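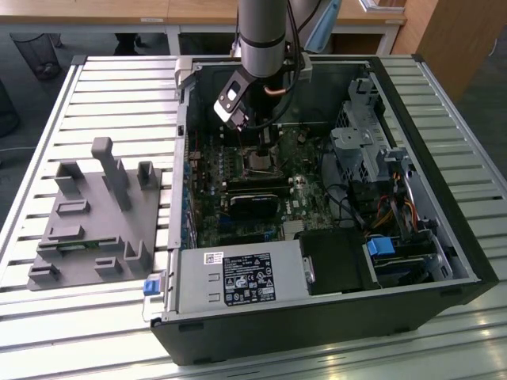

图2 侧放在铝制工作台上的台式机机箱，侧板已打开，可见主板、硬盘架与电源。

3 部件布局与处理器装取

3.1 样机与工作台

本节考察的样机共16台，均为办公用途退役的台式机，由Oremside回收点按批次交付，登记在Geltalis项目的入库表中。入库时只核对外观、机箱锁扣和侧板是否齐全，不通电。没有侧板或主板明显断裂的机器在交付环节已经剔除，不计入样本。样机的配置差别较大，有的保留了全部内存和硬盘，有的在前一使用单位清理数据时已取走硬盘，托架留在原位。为了使各台之间可以比较，所有样机在登记后先补齐或拆除到同一状态，再进入装取流程。

机箱一律侧放，开口朝上。此前的预备测试中曾将机箱竖立操作，主板呈垂直面，松开的螺钉容易落入电源与主板之间的夹缝，取出很费时间，后来不再采用。侧放之后，主板成为近似水平的面，扩展卡、内存和处理器都可以从上方接近，线束则受重力影响向机箱底面下垂，遮挡反而比竖立时少。工作台台面为铝制，由平行的条状型材构成，条与条之间有槽。这种台面便于固定和对齐，缺点是小螺钉会滚进槽内。操作时在台面一侧另放一只浅盘，凡拆下的螺钉和压片先入盘，再取下一件。

台面与机箱之间不加软垫。曾试用过泡沫垫，机箱在按压内存和处理器压板时会随垫下沉并轻微转动，插座位置随之改变。直接放在型材上后，机箱底面与条面贴合，横向滑动用两侧挡块限制。挡块只抵住机箱外壳的折边，不接触侧板卡槽，以免卡槽变形后侧板合不上。

3.2 机箱内部分区

为便于记录，按拆装时的可达性把机箱内部分为主板区、硬盘区、电源区和线束区。分区沿用Whitcombe拆解记录表的写法，只对线束一项作了单列。原表把线束归入电源，而在本组样机中，线束的走向对其他部件的取放影响很大，合并记录会掩盖这一点。

主板区占机箱中部。以图2为例，绿色主板上布满电容、芯片和接插件，处理器插座位于主板中上部，是一块方形的金属区域；其下方为一排黑色内存插槽，再往下有一块较短的黑色扩展卡插在槽中。主板左缘沿机箱内壁排列着蓝色与黑色的后面板及扩展槽部件。右下部有几处小型银色散热片和白色接插件。记录时以插座为原点，其余部件按与插座的相对方位描述，不使用“上”“下”等依赖机箱摆放的词，图2的说明除外。

硬盘区位于主板右侧。灰色的穿孔金属架承担隔断和支撑，折起的金属片边缘较锋利，是线缆磨损最容易出现的位置。右下角为黑色硬盘托架，右上端带亮蓝色塑料释放手柄，旁边沿机箱右壁还有带蓝色卡片的托架。颜色标记在拆装中很有用处：蓝色部分是需要用手指捏压或扳动的地方，初次接触该机型的人也能较快找到着力点。托架没有颜色标记的样机，首次拆卸时多数要翻转机箱查看侧面，增加了一次搬动。

电源区横在机箱下部，从左壁伸向中间，为长条形银色金属盒。盒顶贴有黑底白字的规格标签，左侧另有一枚白色小条码。标签在侧放状态下可以直接读到，登记时不需要拆出电源。部分样机的电源标签贴在朝向主板托盘的一面，只能在拆下之后补登记，这几台在表中留空，待后续拆解完成再填。

线束区没有固定边界。图2中橙、黄、红、黑各色电源线合为一束，从硬盘架与下部隔间之间的空隙弯过。这一束的长度留有余量，可以向硬盘架一侧拨开。余量不足的机器，线束绷在内存插槽端部，压下插槽卡扣时须先拔掉主板供电接头。是否需要拔接头，在记录表中作为单独一项，记“是”或“否”，不作程度上的区分。

3.3 处理器的装取

处理器装取是整个流程中要求最细的一步，也是本节的重点。进入这一步之前，散热器及其固定件已经拆下，内存全部取出，处理器顶面和插座周围的旧导热材料已经清除。内存取出并非装取处理器的必要条件，但内存条立在槽中会挡住从侧面观察插座的视线，也妨碍压板拉杆附近的操作。取出之后，空槽两端的卡扣保持打开还是合上不作规定，以不伸入操作区为准。

取出处理器的顺序如下。先将拉杆向下压并略向外推，使其脱离侧边挂钩，再缓慢抬起到不受阻的位置；压板随后可以翻开。压板翻开后不得再触碰拉杆，拉杆回落会带动压板下压，如处理器此时正处于半离开状态，容易造成偏斜。处理器应沿垂直于主板的方向提起，提起过程中不作平移。提离插座一段距离后再移向一侧，放入带隔层的托盘，金属顶盖朝上。
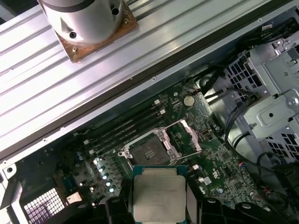
装入处理器时最容易出错的是方向和高度。方向以基板边缘的定位缺口和角标为准，在靠近插座之前就应核对完毕。带到插座上方再旋转，处理器的下沿可能扫过压框，也会遮住需要观察的缺口。高度方面，处理器的下沿须高于翻开的压板铰链和抬起的拉杆，越过金属压框之后再下降。下降时以基板四边与插座内壁的间隙作为判断依据，间隙均匀则继续下降，某一边先接触则提起重来，不在插座内推正。

夹持或手持处理器时，接触位置限于基板的侧边。银色金属顶盖比绿色基板窄，四周露出一圈基板，接触面过宽时会同时碰到顶盖侧面，处理器可能随之倾斜。倾斜在空中不容易察觉，到落入插座时才表现为一角先着底。预备测试中出现的偏斜大多属于这一类。改为只接触相对的两条侧边，并让接触点靠近边长中部以后，情况有明显改善。接触点靠近角部时，处理器会绕两点连线转动，遇到轻微碰撞即下垂。

插座周围的部件限制了从侧面接近的方向。靠近插座一侧的供电部分常有成排圆柱形电容，高度超过压框，手指或工具从这一侧斜向进入时会先碰到电容顶部。内存插槽一侧在取出内存后相对开阔，但槽体本身仍高于板面，卡扣打开时占用的空间更大。综合各台的情况，接近插座时以从正上方下降为主，离开时同样先垂直抬升，再向较开阔的一侧退出。机箱边缘和通风格栅距离插座较远，对装取本身影响不大，不过在机箱较窄的样机上，前臂或工具的后部有可能压到侧壁折边，应事先确认。

纽扣电池在本步骤中不拆。电池位于主板靠边的位置，与插座之间隔着内存插槽，装取时一般不会触及。Geltalis项目的入库表把电池更换列在最后，与固件设置复位一并处理，本节沿用这一顺序。

处理器落座后，以极轻的力在侧边试探，确认其在插座内没有可感的上翘，然后合上压板。压板的前端须压在固定螺钉或钩扣之下，再放下拉杆。拉杆下压时阻力会逐渐增大，属于正常现象；若阻力突然增大或伴有刮擦声，应立即松开，重新打开压板检查处理器是否偏斜。拉杆扣入挂钩之后才算完成一次装入。

3.4 触点与板面的检查

每次取出处理器之后、再次装入之前，检查一次插座。检查用侧向光，光线与板面夹角要小，使触点产生一致的反光。触点弯曲或缺失时，反光的排列会出现断点，比正面照明更容易发现。检查时先看四角，再逐行看中部。灰尘和纤维用气吹清除，气吹嘴不得伸入压框之内。不使用棉签，棉纤维挂在触点上之后很难完全取下，强行拉扯又会带弯触点。

板面检查的范围限于插座外围，包括电容顶部是否鼓起、小型贴片元件是否缺失、螺钉孔周围的涂层是否磨穿。板面上密集的小元件在登记照片里难以逐个辨认，仍以现场目视为准。样机中有2台在插座附近存在旧的划痕，走向与散热器固定件的边缘一致，未伤及走线，保留在样本内并加注。另有个别样机的压板内侧留有干结的导热材料，清除后不影响合盖。

处理器底面的检查在托盘中进行，翻转时仍只接触侧边。金属触面上若有指印，用无水乙醇润湿的无尘布单向擦拭，静置后再装入。顶盖上的印字在清除旧导热材料时会变淡，型号应在清除之前抄录。后期处理的几台由于漏抄，需要借助强光斜照才能读出，记录表因此增加了“型号抄录”一栏，放在“散热器拆下”之后。

3.5 时间与重复性

完整流程从打开侧板计起，到处理器重新装入、拉杆扣好为止，共分24步，编号与Zotis步骤表一致。步骤的划分以部件状态改变为准，例如拉杆由扣合变为抬起记为一步，压板由合上变为翻开记为另一步。移动、查看和更换工具不单独编号，所耗时间计入其后的步骤。

每台样机重复装取处理器4次，相邻两次之间进行3.4所述的插座检查。首次装取的用时普遍最长，主要耗在拉杆和线束上：长期未打开的拉杆阻力较大，需要分段抬起；线束则要在首次整理时确定摆放位置，后续各次沿用即可。从第二次起，同一台样机的用时趋于稳定，样机之间的差别大于同一样机各次之间的差别。就样机之间的差别而言，影响最大的是主板供电接头是否需要拔下，其次是供电电容与插座压框之间的距离。处理器自身的尺寸在本组样机中差别很小，没有观察到与用时有关的趋势。

重复性方面，落座位置由插座内壁限定，各次之间不作测量，只记录是否一次落座。未能一次落座的情形按原因分为方向未核对、下降时偏斜和压框干涉。方向未核对只出现在流程试行阶段，加入装入前核对后没有再出现。下降时偏斜在拉杆未完全抬起的样机上较多，抬起不足的拉杆使压板不能充分翻开，压板边缘进入下降路径，操作时有避让的倾向，处理器也随之倾斜。压框干涉与此相近，区别在于处理器边缘已经碰到金属框。两类情形在记录时不易严格区分，同时满足时记为压框干涉。

2023年6月27日对步骤表作过一次修订，将“压板翻开到位”从附注改为必检项。修订之前完成的样机没有重新测试，其数据在后文的统计中单独标出。7月补充交付的机器不属于本批样机，只用于核对步骤表的表述是否清楚，用时不计入结果。

3.6 复装与收纳

处理器装入之后，其余部件按拆下的相反顺序复装。内存先于扩展卡，扩展卡先于硬盘托架。散热器的安装涉及导热材料涂布，另行处理，不在本节范围内。硬盘托架推入时，释放手柄应保持自由，到位后再松手使其回弹；托架未到位而手柄已经回弹的，侧板往往也能合上，仅凭侧板是否合拢不能判断托架状态。

线束复位时沿硬盘架外侧走，避开穿孔板上折起的金属片。多余的长度折成平缓的弧，放在硬盘架与电源隔间之间的空处，不用扎带收紧。扎带虽然使箱内整齐，但下一次拔接头时要先剪断，剪下的碎段也可能留在箱内。原机已有的可重复开合的线扣予以保留。

拆下后不再装回的部件，按主板区、硬盘区、电源区分别装入防静电袋或普通纸盒，袋外标注样机编号和部件名称。处理器单独存放，每格一枚，不叠放。插座暂不装处理器的主板，应盖上保护盖；没有保护盖的，合上压板后在其上方加一块硬质盖板，盖板不得直接压在触点区域。纸盒存放在Oremside回收点的同一排货架上，待Whitcombe拆解记录表录入完毕后一并转出。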